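Eskola Snack Set – README

Student project, Fodthorpe robotics club. Pick and place with household stuff, head camera view. Version 2, March.

What's in it
379 episodes, 6 objects. Around 4000 stills pulled from the videos, jpg. Each episode has a text label in labels.csv – one line, lowercase, no period. Joint logs are in /joints, same file name as the video.

Labels are typed by whoever ran the arm so wording varies ("chips", "chip bag", "bag"). Didn't merge them. Use the object_id column if you need it clean.
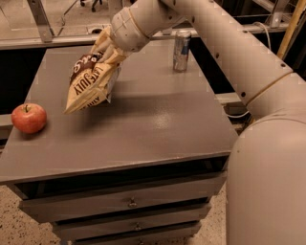 Chip bag held by the top corner, apple and can also on the cabinet.

Known problems
– bags are hard. Foil glare, and the shape changes evry grasp
– gripper shadow on the cabinet top throws off our segmentation script
– drawer episodes have no success flag yet, treat as unlabeled
– a few joint logs start late, see skip.txt

Running it
Unzip, run check.py first, then load.py. Needs the Jurden folder next to it or the paths brake. Old Grodon loader won't read v2.

Free for class use, ask before posting it anywhere else. Questions or bad labels – Heikki Kallio, club channel.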